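The Counter, Finally

Thu 1 July

Hi again! The tile took forever, so thank you for hanging in there. A few of you (hi, Sioned Penry!) have written more than once to ask how the colors came out, and I kept saying soon, soon. Well, soon is today. The whole backsplash ended up costing me $936, grout included, and I love it so much that I find reasons to go stand in the kitchen.

I wanted the counter to look like we live here, so I left out the things we use every day. Toast is a big deal in this house, and I'm not giving up the toaster or the toaster oven for anybody's idea of a clean counter. Everything else had to be pretty or useful, or at least teal.
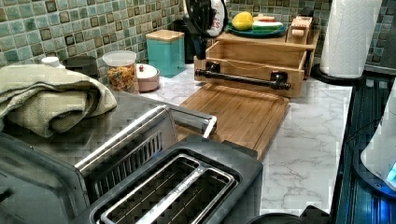
Toast corner, with the cutting board out and the new tile behind. The lemon shares a plate with the sponge.

I went back and forth on the tile for weeks. My first pick was a plain white one from Lasska, very safe, and then I saw these little mixed squares and that was the end of plain white. There's teal and sea green in there, and gray, and enough brown to keep it from looking like a swimming pool. Abdelilah Gaber did the setting and was very patient with me while I stood behind him saying "ooh."

The wooden box with the black pipe bar is my favorite thing on the counter, and it's the one you'll probably ask me about. Putting the plate and sponge up on top leaves me more room for chopping, and I like having them up where I can grab them. The pink canister with the tiny red knob doesn't match a thing and it's staying!

Still on my list: a better spot for the towel (it lands on the toaster oven every single time), a second jar like the one with the colorful spirals, and a small lamp if I can find one under $40. Paint samples for the dining room are next, so I'll put those up once I've narrowed them down to a couple of greens.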